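Filed under: Opportunities > Paid & Part-time > Food, Kitchens & Home

People who cook rice badly (and a few who cook it well) wanted for a kitchen study

Larorness is looking for people to come to our workroom in Stistley and be observed making a perfectly ordinary bowl of rice. We will pay you for this. Your family has presumably been observing you for nothing.

The study is called Papadopoulos, after the street we rent on, and it concerns the countertop rice cooker: where people put it, which button they press first, what they do with the lid, and how far they are prepared to walk with a full bowl. We write the instruction booklets that come with small kitchen appliances. We know what happens to them. They go in the drawer with the takeaway menus and the key to a bicycle lock, and we would like to write one that gets as far as being unfolded.

You will be working at a long table covered in brown paper and marked out in squares with blue tape. The squares let us write down where things are put. You may put things wherever you like, including across the lines, and you needn't apologise to the tape. 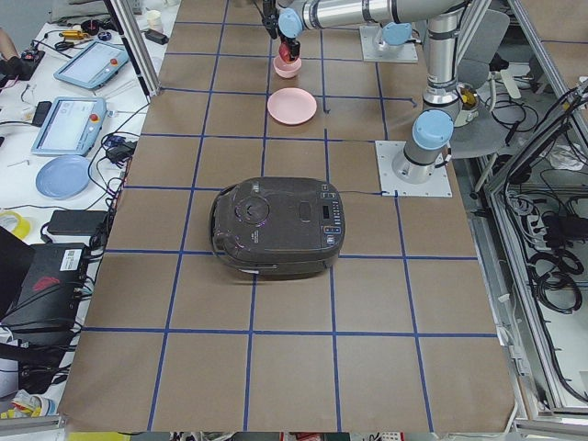 The table at Stistley, with the rice cooker, pink plate and bowl.

What the work involves

Each participant comes for 2 sessions. In the first you are given a rice cooker, some crockery, dry rice, water and no advice whatever. You make rice for one person, serve it and tell us what you thought you were doing at each stage. Most people find the talking harder than the cooking.

In the second session you do it again with a draft of the booklet beside you. You are free to ignore it. If you do, please ignore it in your normal manner, as we are keen to know at which page people give up.

A session lasts 40 minutes, plus however long you care to spend eating. Soy sauce is provided. Requests for butter have been noted and are under review.

Who we want

Anyone over eighteen who eats rice and has opinions, or at least habits. We already have plenty of people who rinse it seven times and measure the water with a knuckle. They are welcome, and they are thorough, but we could do with more of the following: people who have always used a saucepan and regard the rice cooker as showing off; people who own one and have only ever pressed the one button; people living in a single room with a single socket; left-handed people; anyone who has been banned from making rice by the rest of the household.

You should be able to stand at a table for the length of a session, or tell us beforehand that you'd like a stool. Reading glasses are a good idea. The buttons on these things are small and sit in a column beside a display which is not much bigger, and a fair part of the study is finding out who can read them without bending double.

Please don't apply if you work for an appliance manufacturer or if you write cookery for a living. We are sure you are very good.
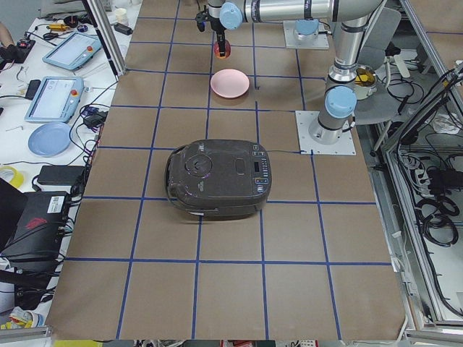
Is it the same rice for everyone, or can I bring my own? Idton Rice Club wrote to ask this on behalf of its members, and followed it with a page and a half on basmati. The answer is that everyone uses the same medium-grain white, bought in bulk, and it's nobody's favourite. The club has asked us to record its disappointment, which we are happy to do. Its members may still apply, individually and without samples.

Pay and practicalities

The fee is £40 per session, paid by bank transfer after the second one. Travel from Idton or nearer is refunded if you keep the ticket. We have had to become strict about the ticket.

Sessions run through February and March, with morning and early evening slots. The evening ones go first, for the obvious reason that people are hungry. The workroom is on the ground floor, with step-free access from the yard. Parking is a matter of luck and reversing.

We take notes by hand in the room. Your name is kept apart from them, and nothing you say about your mother-in-law's rice will be passed on. You can stop at any point and still be paid for the session you're in.

How to apply

Send us a few lines through the contact form with "Papadopoulos" in the subject box. Tell us how you make rice at the moment, what usually goes wrong, and whether you have any food allergies. No CV, please. Somebody sent 800 words on the absorption method last time, and while it was read with interest by the whole office, a short paragraph will do.

Applications close at noon on the last working day of January. We reply to everyone, generally within a fortnight, and those who aren't offered a place this time can ask to be kept on the list for the next study, which is on toasters.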